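**Ticket: toothbrush sort, two-arm table**
Opened by: Rhiannon Morris
Status: open
February 20, 2024

Sort is still not shop ready. Amrit wants a yes/no on whether it can take over the packing bench. Same table, same bins as the January try.

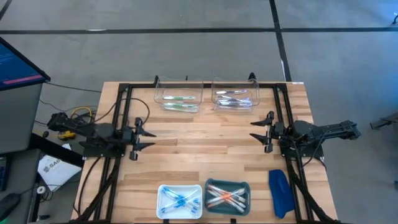
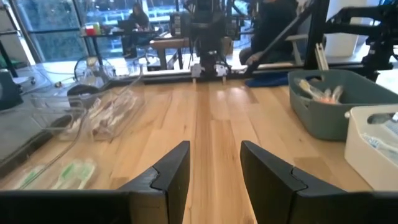
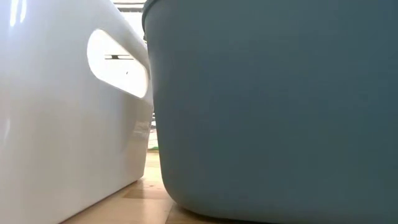
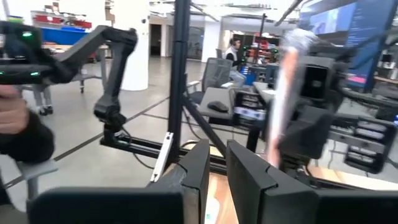
Log:

- Run 1 – loose brushes OK. Wrapped ones slip, left side worse
- Dropped closing speed to 800, reran. Better on loose, no change on wrapped
- Crossed brushes: picks up 2 at once, dosn't notice. Lise had to split them by hand
- Swapped finger pads. Helped a bit

Mélanie asked could it fold the cloths too. No. Not yet, pls stop asking

My answer for now – fine for loose stuff if a person is near. Wrapped stuff stays with Rosaire's crew, they're way faster anyway.

To do: new pads from Sketgate, then 100 picks wrapped only. Will reopen the bench question after taht.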